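Workshop Notes: Grippers and Cable Handling
May 27, 2025

The automation group has finished its first round of gripper comparisons, and members have been asking when the results would be written up. This item covers the fingers, the wrist cameras and the controller settings. The full log is with Sirkka Harju, who will send it to anyone who wants it.
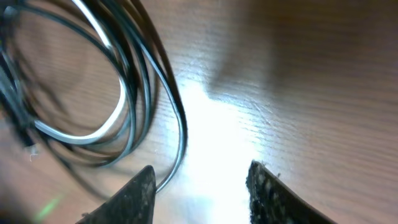
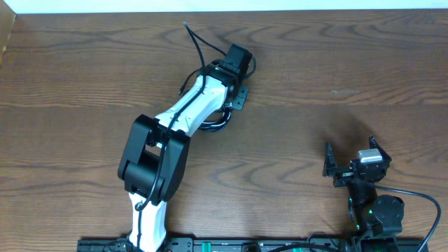
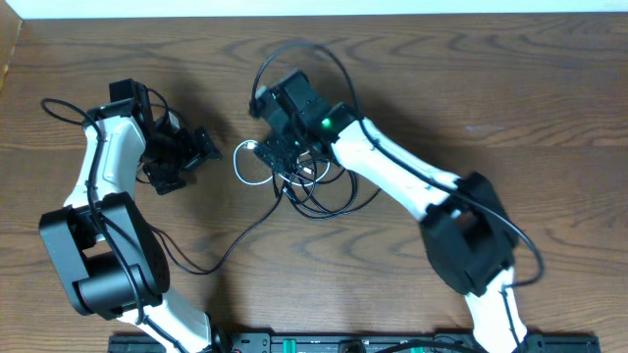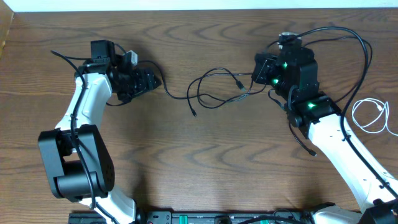 The question we started with was which fingertip to order for the Puketti job. Puketti builds small control boxes and wants an arm to pick up short lengths of cable and hand them over to a second arm. Their own people do this by hand now, and it is slow work on a long shift. We had two sets of fingers to compare. The first set is the smooth molded kind that Gavonex sells for handling boxes and trays. The second has a coarse pad on the inner face, like the finger on the right in the close view, where the grit shows up gray, white and black. Thin round cable with a glossy jacket is hard on both of them. It rolls when it is squeezed, and a loop lying on top of other loops tends to bring its neighbors along.

Each set of fingers was given 200 picks from a loose coil. A pick counted if the cable came up and stayed in the fingers for four seconds. The coarse pads did clearly better on single strands. On bundles there was little between them. The coarse pads also collect lint and shed a bit of grit, and Toon Koster would like them brushed off at the start of every session. We did not do that in April, and the results from the later part of that month were worse. Those runs have been left in the log but marked.

Finger shape mattered more than expected. A tip that comes to a point gets under a strand lying flat on the table, where a square tip pushes it along. The drawback is that a pointed tip has less pad near the end, so the cable has to be drawn farther in before the fingers close. Tegwen Rees changed the approach so that the hand comes in lower and closes later. This added a little time to each pick and removed most of the drops.

Handovers are still the weak part. With both arms bent in toward the middle there is enough room for the grippers to meet, but the arms' own cables take up a good share of it. The loops that stand out from the wrist need enough slack for the last joint to turn, and that same slack can swing into the space where the other hand is working. Seren Kemeys has tried shorter ties on the upper link. They help until the wrist is turned all the way, and then the connector starts to pull. We would like to try a flat cable next.

On cameras, the wrist view is the more useful one for lining up a pick, but it suffers badly from glare. A polished tabletop throws the light straight back between the fingertips, and the software loses the edge of the cable there. The overhead view does not have this trouble to the same degree, but an arm often covers the thing it is reaching for. Using both is the obvious answer, and Adi Simanjuntak has the two feeds running together on the Yatsenko controller. The older controller could not keep up with two feeds and the motion commands at the same time. We have stopped testing with it.

The whole log comes to 1487 attempts, counting setup runs and the ones that had to be thrown out. Nearly 16 hours of arm time went into it.

Two things are left before we write to Puketti. One is a matte mat for the table, which Flendura has offered to cut to size. The other is a repeat of the handover runs with the pads brushed clean. Anyone who would like to sit in on those should let Sirkka know which session suits them. Please bring any odd lengths of thin black cable you can spare, with or without plugs.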